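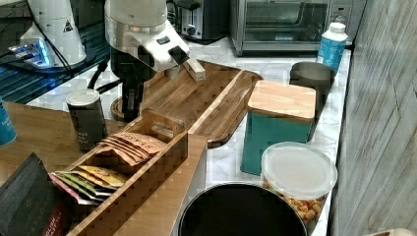 Tovholm kitchen classes return with a new evening group

The winter cooking classes at the Tovholm community house start again this month, with an extra group on Tuesday evenings. The January sign-up filled both daytime groups in the first week, and 15 people were left on the waiting list. They have been offered places in the evening group first.

Carola Gerlach will teach the daytime classes as before. Benedikt Nolte takes the evenings. He cooked at the Pekell guesthouse for 12 years and plans to spend the first two sessions on soups and stocks, followed by bread, root vegetables and simple fish dishes. Baking stays with the daytime groups for now.

The fee is unchanged and covers all ingredients. Please bring an apron, a towel and a container with a lid for leftovers. Knives are provided, but you may bring your own if you prefer. Anyone with a food allergy should tell the teacher before the first class so that the shopping can be planned around it.

The fall supper raised 1382 for the kitchen fund. Of that, 649 went to the new extractor fan, and the rest is set aside for replacing the older of the two ovens. Dörte Harms is collecting quotes and hopes to have an answer before Easter.

Recipes from last term are in the blue folder by the office door. Copies may be taken home, but please leave the originals. To join the waiting list for spring, leave your name and phone number at the office.

February 2018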